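3 田野地点、材料与初步结果

3.1 为什么是 Sastmont

先交代地点。Sastmont 原来是个集镇，逢集日卖种子、农具、旧衣服，平时街上没什么人。环城路通车之后，南边那片地陆续变成仓库，先是一家做建材的，后来做日用百货的，再后来是 Laltum 这类替别人存货发货的公司。镇子本身没怎么变大，变的是早晚的人流。清晨从 Barredo 方向过来的车，一辆接一辆，下午再原路回去。本文关心的就是这群来回走的人：住在 Barredo 一带，在 Sastmont 干活，按天或按班次算钱。

选 Sastmont 有几个原因。其一，通勤方向单一，基本只有一条路，好追。其二，仓库扩张的时间短，受访者对"有仓库之前怎么过"记得清楚。其三，说白了，进得去。Laltum 的现场主管同意我们在换班前后找人谈，别的几家没有答复，或者答复了又改口。这一点对样本有影响，后文再说。

已有研究谈仓储用工，多半盯着计件、监控、工时这几样，谈得很细。路上的那一段谈得少。工资单从打卡开始，打卡之前的时间不算，调查问卷往往也就跟着不算。我们自己的第一版提纲也没有"路上"这一栏，是试访时被受访者带过去的：问他几点上班，他从几点起床讲起。后来提纲重排，路上和等待单列。

再说 Barredo。名义上是一个地方，住得很散，河东河西各一片，中间一座桥。河东靠近公路，出门就能拦到车；河西要先走到桥头。受访者讲起自己住哪，说的都是"桥这边""桥那边"，很少说村名。我们在分析中沿用了这个分法。行政边界另有一套，对不上，没用。

土地方面只写两句。河西的地碎，雨水好的年份够吃，卖不出多少；河东有几户把地租出去了，租金一年一结。去仓库干活的人里，两种都有。把他们统称"失地农民"不合适，统称"兼业农户"也勉强。下文就叫"往返者"，没有别的意思，图省事。

3.2 材料

材料三块。第一块是访谈，16 人，全部由 Robel Gebretsadik 完成，地点在受访者家里、桥头的茶摊、以及仓库外面的树荫下。多数是边吃边谈，录音里全是碗碟声，转写费了不少功夫。第二块是派班记录，共 1,701 条，出自 Drunus 排班软件的导出表，字段有班次、岗位、到岗时刻、离岗时刻，姓名在交给我们之前已经换成编号。第三块是田野笔记，零散，写在车上的居多。

派班记录的毛病要先讲。到岗时刻是主管点的，不是本人刷的。主管忙的时候会攒一批一起点，于是表里会出现一串完全相同的时刻。这类记录我们保留，但在算等待时间时不用。离岗时刻好一些，因为跟结算挂钩，双方都盯着。岗位一栏填得很随意，"打包""包装""封箱"混着写，看起来是同一类活；"杂"字单独出现的也有，不知道是什么。合并规则见附录。

访谈样本偏向在 Laltum 做过的人，女性偏少。女性受访者愿意谈，但谈的时候家里常有别人在场，话题一到工钱就拐弯。Gebretsadik 后来改在去集市的路上跟她们谈，效果好一些，只是没法录音，靠事后补记。补记的部分在引文后标"补"。

还有一个问题是季节。访谈从九月开始，正好赶上收成前后，家里缺人手，去仓库的人少，留在仓库的是另一批。等农活松了，人又换了一轮。因此同一个岗位上，前后遇到的人不可比。我们没有好办法，只能分开写。

伦理方面：口头同意，不留姓名，不付报酬，茶钱由我们出。有受访者问能不能帮他跟主管说说换班的事，回答是不能。写在这里备查。

工作内容不是本文重点，各岗位的差别只在影响到出门时间的地方提。打包类岗位在受访者口中属于"不挑人"的活，随时补得上，也随时被顶掉，所以早到的压力最大。装卸要看体格，叉车要有证，两者都可以晚一点出门。

图1 打包作业，水泥地面，纸箱与胶带。

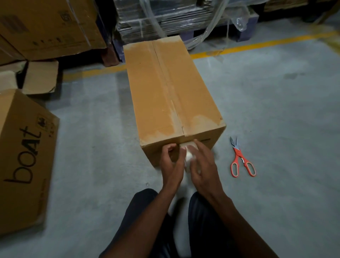

3.3 出门时间

出门时间由三样东西决定：车、桥、和前一天晚上的消息。

车。往 Sastmont 去的是私人面包车，没有时刻表，坐满就走。坐满这件事很有讲究。头一班车坐得最快，因为都想早到；第二班就慢，有时要等到太阳出来。受访者把这叫"掉进缝里"，意思是头班没赶上、二班坐不满，两头不靠。掉进缝里的那天，多半就白跑了。一位河西的受访者讲：

"到了门口人已经够了，主管手一摆。我站一会儿，看有没有人没来。没有。那就回去，车钱照给。"

桥。桥窄，早上牛和车抢着过。河西的人要把过桥的时间算进去，又算不准。雨后桥头泥深，鞋提在手里走。访谈里凡是河西的，几乎都讲过某一次在桥上耽误的经历，讲得比仓库里的事还细。河东的人则基本不提桥。

消息。前一晚主管在群里发第二天要多少人，发得有早有晚。没有智能手机的人靠邻居转告。邻居自己也要去的话，转告就会打折扣，这一点受访者讲得含蓄，但意思明白。有一位说她嫂子"总是睡着了才想起来告诉我"（补）。

三样加在一起，出门时间就比打卡时间早出一大截。早多少，不同的人差别很大，甚至同一个人在不同日子差别也很大。我们曾想给一个平均数，后来放弃。平均数会把掉进缝里的日子和顺利的日子揉在一块，而受访者安排生活时参照的是最坏的那种日子。早饭什么时候做、孩子托给谁、牛谁来喂，都按最坏的来。

这里有一个推论。假如只按打卡时间算，河东与河西的往返者做同样的班、拿同样的钱，没有差别。按出门时间算，河西明显吃亏。派班记录看不出这个差别，因为表里没有住址；访谈里到处都是。两种材料在这一点上不打架，只是一个看不见另一个。

顺带一提租房。有人问过，既然路上这么麻烦，为什么不在 Sastmont 租房。答案五花八门：房租贵；租了房就得天天有活，可活不是天天有；家里老人；地里的事；不喜欢 Sastmont 的水。只有少数几个年轻男性合租过，没住多久又散了。租房把一笔浮动的开销变成固定的，而收入还是浮动的，账算不过来。这个道理受访者自己讲得比我们清楚。

3.4 等待

等待分门外和门内。门外等的是进去，门内等的是活。

门外的等待没有记录，全靠访谈与笔记。仓库大门旁边有棵树，树下的位置是有次序的，老人手（干得久的）靠墙，新来的站外圈。主管出来点人时从靠墙的开始。没有人规定过，但新来的站到里面去会被人用胳膊挤出来。等的时候聊天，交换别家仓库的消息，谁家缺人、谁家拖钱。有几位受访者换到别家，就是在树下听来的。所以门外的等待不完全是损失，它同时是打听行情的地方。这一点与文献里关于街头劳务市场的描述接近，只是规模小得多，而且所有人都认识。

门内的等待与货有关。货车晚到，打包的人就没有东西可打，坐着。坐着的时间算不算钱，各家不一样。Laltum 按班次结，坐着也算；另一家按件，坐着不算。按件那家的受访者对货车的到达时间记得极准，能说出哪一路车总是晚。按班次的就说不上来，问多了还嫌烦。

仓库内部的空间安排也会影响等待，只简单说几句。通道与堆放区分开，等活的人不许待在通道上，一般就靠着堆放区的边上坐。受访者提到"线里面"和"线外面"，指的就是这个区分。主管对站在线外闲聊的人意见很大，对坐在线里的就当没看见。

图2 黄色地线与堆放区一侧的压平纸板、托盘。 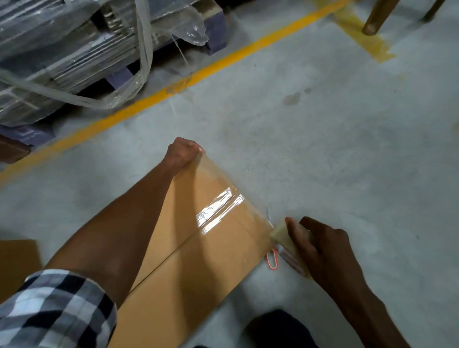
回到计件与计班的差别。直觉上计件会让人赶，计班会让人磨。访谈支持前一半，后一半不大支持。计班的往返者也赶，原因在回程的车。下午那趟面包车同样坐满就走，赶不上就要等到天擦黑。手上的活如果能提前做完，主管点头，就能赶上早一点的车。于是计班的人在下班前的一段时间里反而干得最快。派班记录里离岗时刻的分布也有这个样子，前面一小堆，后面一大堆，中间空。两堆大致对应两趟车。主管点头与否，是这里面最要紧的一环，也是最说不清的一环。

主管点头看什么？看货清没清、看当天谁在、看心情。受访者的说法很多，没有一条能在记录里核实。但有一个规律：与主管同坐过车的人，被放走的次数似乎多一些。只是似乎，样本太小。Gebretsadik 的笔记里写得更直接一些，说主管自己也住在路边，懂得那趟车意味着什么。别的主管住在 Sastmont 镇上，就不懂，或者懂了也不放。

门内的等待还有一种，等结算。结算在傍晚，现金，一个窗口。排在前面的先走。按理说不过一会儿的事，但和回程车连起来看就不一样了，排在后面的人可能整整差一趟车。有受访者因此把自己的名额让给住得远的，也有因此吵起来的。吵架的事我们记了两回，都跟钱的数目无关，都跟次序有关。

用 Drunus 排班之后，结算次序改成按编号，编号小的在前。编号是按登记先后给的，登记早的大多住河东，因为河东的人最早来这里干活。软件当然不知道河东河西，结果却把原来的差别又压实了一层。受访者对此的态度比我们预想的平淡。"以前看脸，现在看号，"一位说，"号至少不会生气。"

3.5 家里的账

往返者怎么看待路上和等待的时间，要放到家里去看。我们对其中 12 户做了回访，请他们讲一讲一个平常的日子里家里每个人几点在做什么。方法很粗，就是一张纸，画格子，边讲边填。不识字的由孩子代填，孩子填得比大人认真。

结果之一：往返者的早出，几乎总要由另一个人的早起来垫。做饭、挤奶、送孩子到路口。垫的人多半是妻子、母亲，或者大一点的女儿。男性往返者讲自己的一天，从上车讲起；家里的女人讲同一天，从生火讲起，中间隔着好长一段。两张纸并排放着看，差别很刺眼。

结果之二：晚归的影响比早出大。早出可以预先安排，晚归不行。错过车的那天，晚饭要不要等、孩子要不要先睡、门要不要留，都是临时决定。有一户婆婆坚持等，媳妇要喂小的先睡，为这个生过气。类似的事每户都有一两件，讲的时候笑着讲。

结果之三：仓库的收入怎么花，与它怎么来有关。按天拿的现金，大多当天就在路上花掉一部分，茶、油炸的东西、孩子的零嘴，到家交出来的是剩下的。月底才结的工钱，整笔交。妇女普遍偏好后一种，男性偏好前一种，理由都很充分。Laltum 有一阵子考虑改成按周结，征求过意见，最后不了了之。

有必要说明，家里的账并不总是亏的。有几户把仓库的活看作过渡，供老二读完书就不去了。还有一户，父亲在仓库认识了卖饲料的人，后来自己在 Barredo 做起了饲料零售，仓库倒成了他进货的熟路。这种例子不多，但受访者很爱引用，几乎人人都讲过那位卖饲料的。

技能方面则比较悲观。问在仓库学到什么，打包岗的人通常一愣。会封箱，会码货。这些在别处用得着吗？用得着，另一家仓库。叉车证是大家都想要的，可考证要脱产，脱产就没有收入，还要倒贴车费。我们遇到的往返者中想考的多，考到的没有碰见。

图3 封箱：纸箱近端左角与胶带。

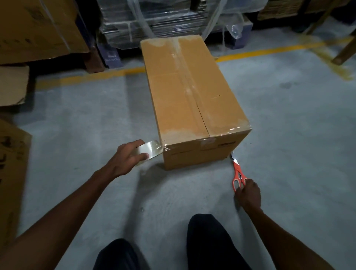 3.6 几点讨论

第一，通勤不应当作为就业的背景来写。在这里通勤就是就业条件的一部分，而且是分配得最不均的一部分。工资一样、岗位一样、主管一样，桥那边的人还是更累。把时间的起点从打卡挪到出门，很多看似个人性格的差异（勤快、懒散、爱迟到）就有了别的解释。主管口中"河西的人不守时"，在桥头站几个早上就不会再这样讲。

第二，等待有产出，也有代价，两者落在不同的人身上。树下听来的行情归往返者自己，早起生火的是家里人。现有的时间利用调查以个人为单位，容易把后者漏掉。我们的格子纸办法虽然土，好处是把一家人摆在同一张纸上。

第三，关于排班软件。文献中对算法排班的批评集中在不可预测与监视两点。Sastmont 的情况略有出入：软件上线之前就已经不可预测，上线之后不可预测的部分没有减少多少，减少的是求情的余地。对一部分人这是好事，对靠求情过日子的人是坏事。不宜一概而论。至于监视，主管代点的情况下谈不上，表里那些相同的时刻就是证据。

第四，面包车司机。本文几乎没写司机，是个缺口。司机决定等不等最后一个乘客，决定在不在桥头多停一会儿，某种意义上他们才是真正排班的人。Gebretsadik 跟 2 位司机聊过，都不愿录音，内容没有计入访谈样本。其中一位说，他最怕的是下雨天的第二班，"人在，路不在"。后续研究打算从司机这边做起，路线、油钱、谁欠他车钱、欠多久。欠车钱这件事尤其值得看，没钱的日子照样能上车，靠的是司机记账，这笔信用从来没有出现在任何一份关于仓储就业的报告里。

局限补充如下。样本来自一家为主，上面说过。没有雨季完整的材料。派班记录缺住址，无法与访谈逐一对应，我们试过根据岗位与时刻去猜，猜中的把握不够，放弃了。当地话里"等"与"歇"是同一个词，访谈转写时由译者按上下文分开，可能分错。凡是关键处用到这个词的引文，已在附录列出原文。

再补一句物料与岗位叫法的问题，因为审稿意见问到。受访者讲岗位时常用手里的东西代替：拿胶带的、拿枪的（扫码枪）、推车的。"拿胶带的"即表中打包、包装、封箱三类合并后的打包岗，下文一律用这个叫法。

图4 摊平的纸箱与印字胶带，可见 Flipkart 标识。 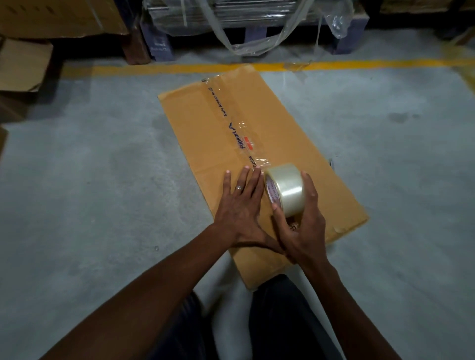
政策上能说的不多，但有两件小事似乎不难。一件是把用工消息固定在傍晚某个时刻发出，并在桥头和茶摊各贴一份，这样没有智能手机的人不必靠邻居。另一件是结算次序按回程车来排，住得远的先结。两件都不花什么钱，也不需要改软件，主管自己就能做。我们向 Laltum 现场反馈过，对方说可以试试。是否试了，截稿时还不知道。

修桥是另一回事。受访者问我们最多的就是桥，问是不是来量桥的。不是。但如果只允许提一条建议，从河西往返者的角度看恐怕就是这座桥，它比工价、比合同、比培训都更直接地决定一个人当天有没有活干。相关部门的规划里有没有，没有查到公开文件，待查。

下一节用派班记录检验上面提到的两趟车假设，先说明数据清理，再给出离岗时刻的分布，最后讨论合并岗位之后结果是否稳建。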